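3.2 Building the grippers and getting them to the table

I built the Surno grippers at Furum, the shared workshop where I rent a bench, and most of the choices in this section come from what I could make there in an evening and fix the next morning. There are two of them, one per hand, with gray plastic shells and black finger pads. I wanted something a person could pick up and use without a lesson, because the arm they're meant to teach (Section 5) only ever gets to learn from what people do with their hands. Figure 2 has them at the big table we ended up using for the fruit task.
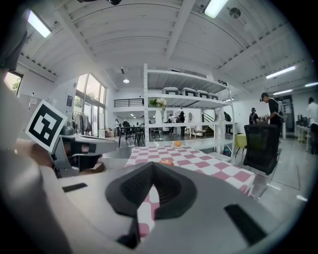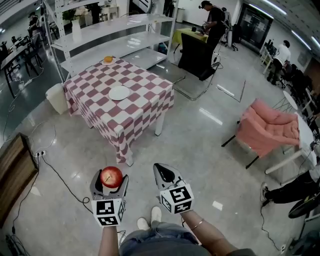
Figure 2. The fruit task from two viewpoints: from one gripper, with the other reaching in from the left (first), and from head height, with the apple held in the left gripper and the right one open (second).

The finger pads took me the longest. My first set was flat and smooth, and round fruit shot out of it like soap! I cut a V-shaped notch into the next set and gave the inside face some texture, and that got me most of the way. The notch does cost a bit of strength at the tip, and I tore 4 pads before I learned to let the rubber cure overnight in the warm cupboard by the kiln. If you're copying this build, make spares.

Next came the markers. I started with a single flat marker on each gripper, and it was fine as long as people kept their wrists level, but they don't (I don't either). Every time somebody rolled a wrist to get under an apple, the pose dropped out for a few frames. Adding faces that point in different directions helped a lot, and I'd do that from day one if I started over. Print them matte. My first sheet was glossy, and under the ceiling lights half the squares washed out.

The shell went through two versions. In the first, the trigger sat too far forward, so anyone with small hands had to stretch for it and was tired after a dozen grasps. I moved it back and shaved the handle down with a rasp, which isn't very scientific, but I measured the result afterward and put the numbers into the drawing. The current handle is the one in the Badura parts folder. The older folder, Baldursdóttir, is only there for people who want to see the mistakes.

For the task itself I kept things simple. The person sits facing the table, picks up a piece of fruit, moves it to a plate and lets go. A grasp counts if the fruit leaves the cloth and ends up on the plate with no second try. Over the whole build period I logged 1,242 grasps, and threw out 69 of them, mostly for lost markers and a few for a cable that had worked itself loose. I left in the clumsy ones. A slow, wobbly pick is still a pick, and I'd like the arm to see some of those too.

One thing I haven't solved is the cabling. Both grippers are still wired, and the wires tug when you reach across your body, so people start avoiding that move without noticing. I can see it in the paths: left hand stays left, right hand stays right. A battery in the handle would fix it, though my last attempt made the whole thing so back-heavy that I went back to the wires. The bias this puts into the data is covered in Section 4.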